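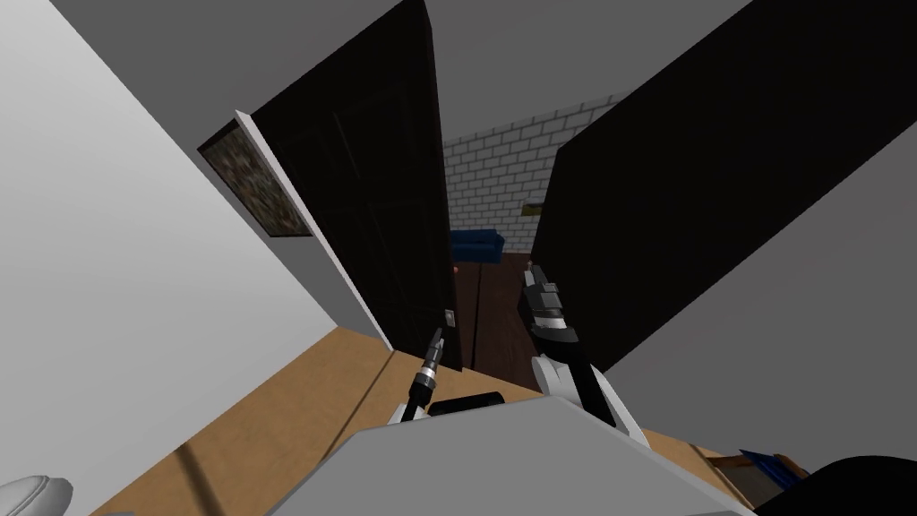

Week 3: collecting demos in the simulator
2 min read

Okay, so this week you each record 18 runs in the simulated flat. I'd sooner have 6 careful ones than a pile of sloppy ones, so throw out any run where you panicked and waggled the arms (I do it too!). Change the start pose every time. Label your failures and keep them, please. Last year's Jarkano set had 1001 runs and hardly any variety in behaviour.

4 comments · 3 shares

Related
Week 2: Teleop basics
Reading: the Tekness notes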